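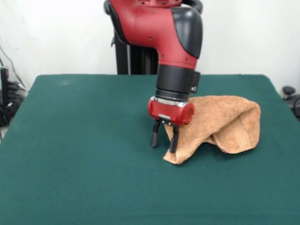 1. Why towels

Our assignment was to pick a household task, study it for one semester, and write up what we learned. Other groups took on coffee brewing and bike repair. We took on folding a towel, which sounded like the least work. This report is dated 7/28/24, several months after we first thought we would be done.

The question was simple enough. How does a bath towel get from a heap to a flat, square stack, and where does the time go? We had all been folding towels since childhood and assumed we were good at it. Our data does not support this.

2. Materials

We used tan terry-cloth towels throughout. Terry has a looped surface that grabs at itself, at the table and at anyone wearing a watch. Thinner cloth slides into place when you pull it. Terry sits where you left it, in a lump, until you go and find a corner.

The work surface was a table covered in dark green felt. We tried a bare tabletop first and the towel skated around whenever we tugged at one end. Felt holds the underside still, so a pull on one corner opens the cloth a little before the whole thing starts to travel. The downside is lint. By October the felt had a light brown haze in the middle and we were going over it with a tape roller before every session.

Between sessions the towels went through the wash with Milix powder on the normal cycle. Half of them also got Brolix softener until we noticed that the softened ones were harder to grip and dropped it.

3. Method

Every trial started from a crumple. The towel was picked up by the middle, let go over the table, and left however it landed. We timed from first touch to finished fold and split each trial into three stages:

Finding a corner
Spreading the towel flat
Folding in half, in half again, and then in thirds

The thirds were a subject of debate. One member of our group was raised in a household of quarters and still considers the matter open.

We logged 50 trials. Of these, 38 ended in a fold we scored as acceptable, meaning the edges lined up to within a finger's width. The other 12 ended in something closer to a pillow.

4. Results

Total timed folding came to 2326 seconds. More than half of it went to finding a corner. The folding itself, the part we had planned to write the report about, was quick and dull.

A crumpled towel has four corners and hides most of them. What sticks up out of the heap is usually a fold in the middle of the cloth that looks like a corner. You pinch it, you lift, and you get a tent: a peak under your fingers and the rest of the towel slumped off to one side in a puffy roll. We called these false corners. In 22 trials the first grab was a false corner, and in a few of them so was the second.

Lifting a false corner still helps a bit. The cloth hangs from the pinch and the real edge tends to drop out along the bottom, where it can be followed hand over hand. Putting the towel down and starting over was slower every time we tried it, though it felt better.

Spreading went faster when we dragged one edge toward us and left the far side alone. Flapping the towel in the air was fun and got us no closer to square.

5. Problems

We never settled on a fair crumple. Some of us drop a towel with more malice than others. A second version would need a rule about height, at least.

Our scoring was also done by the person who had just folded, and we were all generous.

The Kubiak kitchen scale we signed out to compare towels before and after washing was set to ounces for one week and grams for the next. Those numbers have been left out.

6. What we would do next

Sew a colored thread into each corner and rerun the first stage. If the search time drops, we would like to try the same thing with a fitted sheet. The Brullier sheet we bought for that purpose is still in its package, and the vote on opening it was a tie.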